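Stage Magic for Beginners
Handout for Session 4: Misdirection, Timing, and the Vanishing Coin
Instructor: Mohsin Kiani
Travham Community Arts, Room 18

Welcome back! Last week most of you got the finger palm working while standing still, and a couple of you had it working while talking, a much bigger deal than it sounds. Tonight we put the palm to work. By the end of the session you should be able to make a coin disappear in front of one person at close range, and I want you to try it on somebody at home before Friday.

Bring: two coins of the same size (half dollars are great if your hands are big, quarters are fine for everyone else), a pen, and a jacket or shirt with a pocket you can reach without looking.

What misdirection means

People hear the word and think it means shouting "look over there!" and doing something sneaky. Please don't do that. A spectator who has been told to look away knows they've been told to look away, and they'll spend the rest of the trick being suspicious of you. Good misdirection gives people something they want to look at. They follow it on their own, and afterward they'll swear they never took their eyes off your hands.

Some terms we'll use all term, so write these in your notebook:

The move: the secret action (the palm, the switch, the drop).
The beat: the moment the audience believes the magic happens.
The off-beat: any moment when the audience relaxes, such as right after a laugh or just after they've answered a question.
The shade: a larger, natural motion that covers a smaller one.

The move goes on the off-beat. The beat comes later. If you put them together, you get caught, and I've been caught plenty of times that way. My first paid show was a birthday party at the Hashmi Hall, 24 kids and one very sharp grandmother, and she called out "it's in his other hand" before I'd finished closing my fist. She was right, too.

Where your eyes go

This is the part I get most excited about, so bear with me. Your audience looks where you look. If you glance at the hand hiding the coin, even for an instant, so will they. If you look at the empty hand as though the coin is in it, they'll look there with you, and they'll really believe it.

And when you want them to look up at your face, ask a question and look right at them. Almost everyone will meet your eyes when spoken to. You now have a second or so in which your hands can do pretty much whatever they like!

Exercise 1. Sit across from a partner with a coin in your right palm. Look at your left hand, closed, and slowly open it. Partner: say out loud the moment you want to check the right hand. Swap and repeat until the partner stops wanting to.

Exercise 2. Same again, with talking. Tell your partner what you had for lunch. It has to be a true story, told at normal speed. Most people freeze up in the middle of a sentence when the move happens, and the pause gives it away.
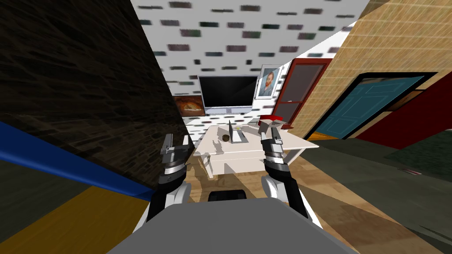 Two arms, with a white table between them.

The vanish, step by step

Start with the coin at the fingertips of your right hand, where everyone can see it. Hold it there a little longer than feels comfortable. Beginners rush this every time.

Bring the right hand to the left as if placing the coin on the left palm. As the left fingers begin to close, let the coin slide back into the finger palm of the right. The closing of the left hand is your shade.

Move the left hand away, up and to the side. The right hand stays where it is. This matters a lot: in real life, the hand carrying something is the one that moves, and the empty one goes quiet. Let the right hand sink to your side or pick up the pen.

Wait. Count to two in your head. Say something, or tap the left fist with the pen. Then open the left hand slowly, starting with the little finger.

Common problems from past classes:

Your right hand looks stiff. Hold nothing in it, let it hang, and look at it in a mirror. That's the shape you want with the coin in it.

The left hand looks too flat when closed. Practice really putting the coin there ten times in a row, then do the fake one. The fake should look just like the other ten.

The coin "talks" — meaning it clicks against a ring or another coin. Take off the ring.

You flinch before opening the hand. Try it with your eyes on your partner's chin.

How much to practice

I filled a notebook with tally marks when I was learning this, and I had 393 of them before I did the vanish for a stranger. You won't need that many. Roughly ten good ones a day will do it, in front of a mirror for the first two days and then away from the mirror. Mirrors teach you to blink at the moment of the move without ever noticing, so have somebody else watch you after that, or record yourself on your phone.

One rule carries over from Session 1. Don't repeat the trick for the same person on the same day, however nicely they ask. The second time, they know what's coming and they'll watch the right hand. Have another trick ready — the jumping rubber band is perfect for this.

Reading and homework

Read the Tarance handout on pockets and sleeves, pages 4 to 9. Skip the section on thread for now, we'll get to it.

Write a script for your coin vanish, no longer than half a page. Mark the move with an M and the beat with a B, and make sure there's at least one full sentence between them.

If you're doing the April showcase at the Tesance, tell me your song choice by next class so the sound desk has it. Acts are capped at four minutes, music included.

Next session: bringing the coin back, and what to do when you drop it.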